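Workshop tips: sharing the bench with the arm

Updated 22 Mar 2024

Quick ones from the Brurden prep room, mostly for new starters and anyone moved over from packing. Will tidy this up when there's time.

Mats first. Felt under anything that gets picked up. Stops plates skating, cuts the clatter, and pastry doesn't get knocked about so much. Shake the mat out at the end of every shift, crumbs get right into the felt. Lint roller is in the drawer with the Cropper manuals. Don't wash it hot, we lost two that way in September.

Plain plates only. No shiny rims, no patterns. The Zernano software copes with patterns now, supposedly, but it's slower and you'll be stood there waiting.

Leave a hand's width between the item and the plate. Any closer and it dithers. 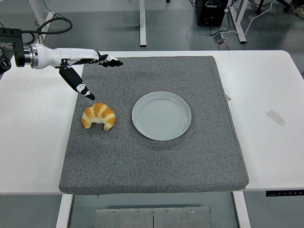
Croissant to plate, felt mat down. Fingers out straight, thumb just above the pastry.

Croissants: use yesterday's for setting up, they hold their shape. Fresh ones flake everywhere and you'll be brushing out finger joints till lunch. Soft dry paintbrush for that, never a wet cloth. Never the airline either.

Desk height. If your table goes up and down, set it before you start the run and then leave the buttons alone. Move it halfway through and the arm needs teaching again, 60 minutes gone.

Tape marks. Clear tape for where things go, not masking, masking leaves gum after a week or so. White spirit on a rag shifts the gum but keep it well away from the felt.

Cables. Slack loop at the wrist, check it isnt rubbing. Floor leads go back against the wall when you're done, people walk through there.

Now the people bit, as it keeps getting asked. Nobody's hours went down when the arms came in. What changed is the job. Less lifting trays, more watching and resetting, and watching is tiring in its own way. Swap over every hour. Get up, walk about. The old line was 500 plates a shift by hand and wrists were shot by Christmas, dont miss it. Do miss the chat a bit. Two to a table is allowed if the other one's idle, so use that.

If it drops something, hit pause, then pick up. Not the other way round. Write it in the Kuvow log, even the silly ones, they get read.

Spare mats: order code 96, grey, large. Allow a fortnigt.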